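Comparing Two Sets of Fingers for Household Fabric Work

Posted by Cinzia Bortolotti, 19 February 2024

The comparison of gripper fingers that was announced on this blog last year has now been completed. The purpose was limited. Two sets of fingers were to be mounted in turn on the same arm, with the same wrist camera and the same controller, and used to pick up ordinary clothing from ordinary furniture. Readers who followed the earlier entries on rigid parts will recall that both sets performed acceptably on boxes and bottles. Fabric is a more demanding subject, and the results differ accordingly.

The first set is the Vinska, a molded finger with a soft outer skin and a shallow curve toward the tip. The second is the Zolov, a stiffer design that closes more slowly and holds its shape under load. Both were driven by the Konden controller, using the firmware issued in May and the default force limits. The arm remained the Caruso, which has been in service here for 4 years and whose small amount of play in the wrist joint is well documented in previous entries.

A total of 177 grasps were attempted across the two sets. Each attempt began from an open position above the seat of a sofa, and the item to be lifted was placed by hand. Items included T-shirts, socks, a light scarf and several children's garments. An attempt was recorded as successful when the item was lifted clear of the seat and held for 8 seconds without slipping.
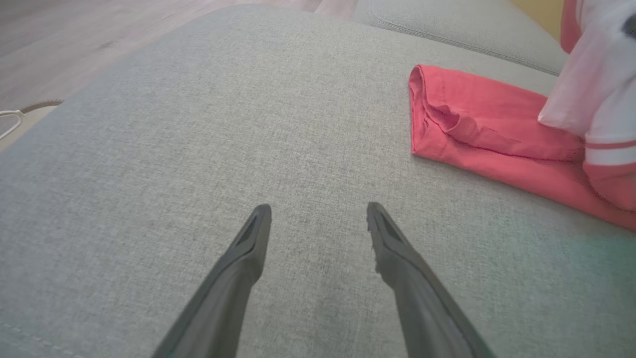
Approach height proved to be the most important setting. When the fingers descended too far, they pressed into the cushion and the controller read the contact as a completed grasp. The arm then rose with nothing in hand. When they stopped too high, the tips closed on air or caught a single thickness of cloth at a poor angle. A correction of a few millimeters was often enough to turn a failed attempt into a sound one, but the correct height varied with the firmness of the cushion and could not be carried over from one seat to another.

The Vinska fingers were the more forgiving in this respect. Their skin gave way on contact, and a slightly low approach still produced a usable pinch. They performed best on garments that had been folded, where a thick edge offered something to close on. Their weakness was durability. Wear near the tips was noted well before the end of the series, and the manufacturer's replacement skins must be ordered separately.

The Zolov fingers required a more exact approach – and rewarded it. Thin items were held more firmly, and the scarf, which had been dropped repeatedly by the first set, was lifted without difficulty once the height had been adjusted. They did on occasion take hold of the upholstery along with the garment. In 11 attempts the operator was obliged to stop the arm by hand for this reason.

The wrist camera gave satisfactory service throughout. Light-colored clothing on a light-colored seat was the most difficult combination for the detection software, and the exposure was fixed manually for those attempts. Automatic exposure is not recommended for this type of work. It shifted whenever a bright garment entered the view, and the estimated edge of the cloth shifted with it.

For general household use, the Vinska set will remain on the arm for the present. The Zolov set will be kept for thin fabrics and for any task in which the seat or table beneath is firm. The settings files for both, including the revised approach heights, will be posted to the downloads page once the comments in them have been put in order. Owners of the earlier Konden controller should note that the force limits in those files are expressed in different units and must be converted before use.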